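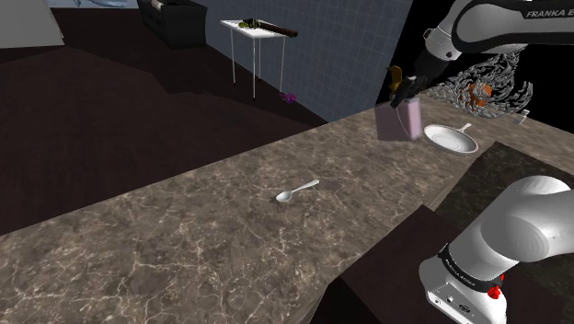

Gripper over the block, spoon still on the counter. All simulated.

Build the fake kitchen first

I share a bench at Sadberg, the workshop down by the rail yard, and for most of this year the thing on my bench has been a two-finger gripper that is supposed to pick up kitchen stuff. Spoons, bottles, a pan. Home build, evenings only, paid for out of my own pocket. And I've come around to an opinion that gets me grief every time I say it out loud over there, so I'm writing it down.

If you're building a robot at home, spend the first stretch in simulation. Weeks of it. Longer than feels reasonable.

I know. Boring. People join a shared workshop to use the mill. I joined to use the mill. The first gripper I made, I made the way everybody makes the first one – sketch on the back of a parts list, cut some plates, bolt it up, go find something to grab. It grabbed a foam cube very well. It could not grab a spoon off a flat counter to save its life, because a spoon on a flat counter gives you a couple of millimeters to get under and my fingertips were as thick as a candy bar. That was $82 in aluminum and bearings from Stonis, gone into the scrap bin, and I could have learned the same thing for nothing at the kitchen table.

So now the fingers get drawn, then they go into Sorneo, our name for the pile of scripts three of us keep patched together on top of a simulator, and they have to earn thier metal in there. Stone counter, a spoon, a white pan, a bowl, a few other things further back. The arm in our renders is the big white Franka model, which none of us could afford and none of us owns. Doesn't matter. The arm on my bench is a cheap one with a wobble in the second joint. What I care about at this stage is the last few inches.

What I hear back is always some version of "sim isn't real." Fine. Agreed. The friction is a guess. Motors in there don't get tired and cables don't snag. A thing that works in Sorneo may well fall flat on the bench. But the argument is only good in one direction. Something that can't do the job in a friendly made-up world, with perfect motors and no cable, is very unlikely to do it on my wobbly arm. Use it as a filter. A cheap, fast, slightly dumb filter that runs while you're at work.

Some numbers, ours, nothing scientific. Before I cut the second set of fingers we ran 3,155 spoon grasps over a couple of weeks, start poses all shuffled. By the last design only 49 were dropping the spoon, and nearly all of those came from one approach angle. I looked at that angle and thought, well, I just won't come in from there. One line of code. On the bench that would have been a month of evenings and a lot of bending down to get the spoon off the floor.

Then there's the bottle.
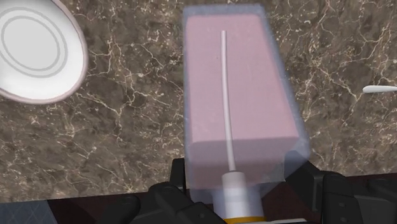

By a member of the Sadberg workshop | Opinion | September

I picked a pump bottle on purpose, the kind with the long tube down the inside and a neck that's a lot narrower than the body. Awful shape. Square-ish sides that slope where you don't want them to, shoulders that taper in, and a clear shell so any camera trick you were counting on gets weird. The fingers want a flat wall and there's maybe one place on the thing that gives them something like it. Go lower and you're on the shoulder and it squirts out like a bar of soap.

Here is where I'll give the other side something. The pink liquid in our bottle is basically a block. Doesn't slosh. A real half-full bottle shifts its weight when you tip it, and a grip that holds in the render can twist right around on the bench. We got burned by that. Moved the first real bottle over to the drill press table, tilted it, and it rolled in the fingers and hit the concrete. Pump snapped off. Soap everywhere, and I was mopping until closing.

Did that change my mind? No. It told me which tests still need a real bottle and a real bucket. Sloshing is on that list. So is anything wet, anything greasy, anything with a lid somebody tightened too hard. The list is seven lines long and it's taped to the inside of my locker. Everything else goes through the fake kitchen first.

The thing I'd really argue for is the clutter. Most hobby sims I see are one arm, one cube, gray plane forever. Of course it works! There's nothing there. Ours got useful the day we quit being lazy and put a whole room in it, with a sofa, a tiled wall, a small table over to the side. Veined stone on the counter too, which the old camera code hated. It kept finding edges in the veins and trying to line up with them. I'd have met that problem in my mother's kitchen, with my mother watching. I'd rather meet it at eleven at night with a sandwich.

Also clutter makes you honest about reach. My elbow clearance was fine with a bare counter. Put a bowl in back and suddenly the wrist has no way in except over the top, and over the top the gripper body was too tall. Back to the drawing. Two evenings lost, no metal.

A word on the Michiels bracket, becuase someone will bring it up. Yes, I cut that one with no sim at all. It's a mounting plate. Four holes. I'm not a zealot – a part that only has to sit there and not move can go straight to the mill, and if it's wrong you make it again before lunch. My rule only covers stuff that touches things or swings.

And the money. A shared shop is cheap until you start burning stock and cutters, and the folks I've watched drop out mostly dropped out after the third dead prototype. Not lack of skill. They got tired of paying to be wrong. Being wrong in software costs you some laptop fan noise.

There's a downside I haven't solved, which is that the sim is comfy. You can sit in there forever tuning things, moving the pan over an inch, making the counter look nicer. I lost most of a month that way in spring. What works for me now is booking the mill ahead of time. Slot's on the calendar, fee's paid, and whatever fingers are winning that night are the fingers that get cut.

Next slot is at 7 in the evening. Third set of fingers, thinner tips, a bit of rubber for the bottle. I have a bucket ready.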